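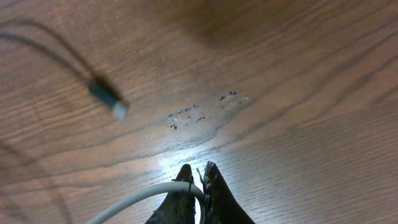
One cable end, two black fingers and a lot of wood grain.

23/08/2021

I work at Heditard, in the returns room at our Radcombe building. People send back equipment they rented from us and the cables come mixed together in one bag. Somebody must take the knots out, look at each plug and put the cable in the right box. For five years a good part of this somebody was me. Since May we have two robot arms on a table for the same work, and several readers asked me to write how it goes.

First, the arms are slow. A person with good nails opens a normal bundle while talking about the weekend. The arms take hold of one loop, pull a little, let it go and try another one. When I watched them in the first week I had to put my hands in my pockets, so strong was the wish to help.

But the arms do not get sore thumbs. In a busy week we receive around 600 cables, and before May I went home with a pain in my right hand which I thought was simply part of the job.
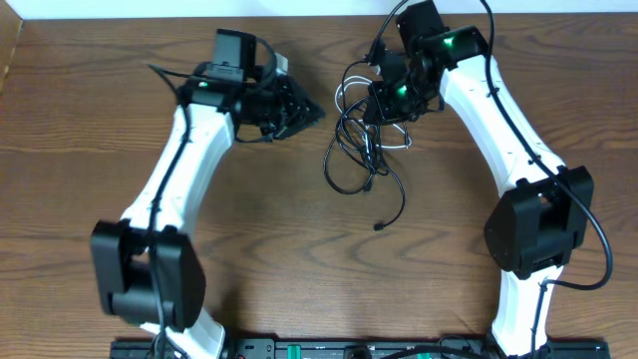 What changed for us is mostly the rhythm of the day. Before, we sat at one long bench and the knots were a kind of company, because your hands worked alone and your mouth was free. Now one of us stays near the arms and the other tests plugs at the far end of the room. It is quieter. I did not expect that I would miss the bench, but I do, especially after lunch.

There is also the question of who decides. The arms can pull, but if a cable is worn near the plug, a person must say if it goes back to the customers or into the waste. Our manager calls this "the skilled part". I am glad to hear it, but my pay is the same as when it was the unskilled part and the skilled part together. I have asked about this politely and I will ask again.

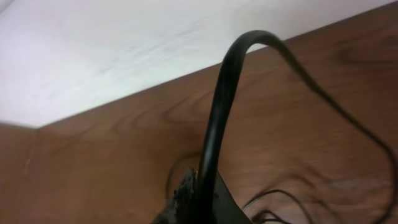

Fairweather wrote under my last post that at Ballthorpe they had the same promise, no jobs lost, and it was kept, only when people left they were not replaced. I have thought about this comment many times. In our room we are still the same people, but there was a plan to hire one more and now I do not hear of it.

I do not want to sound bitter. I have learned to stop the arms and start them again, and to lay a bundle down so that it is a bit open in the middle. My advice to anyone who gets such a machine at work – ask early to be trained on it, even if you feel too old or your English is not perfect.

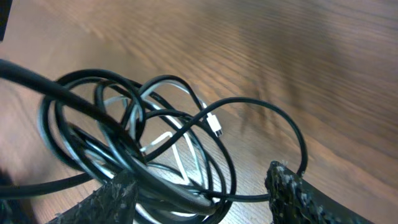 Black and white cables together, the kind of bundle I used to do by hand.

Next month they want to try the arms on the long extension leads. I have told them what I think of this plan, and I will write again when I have seen it.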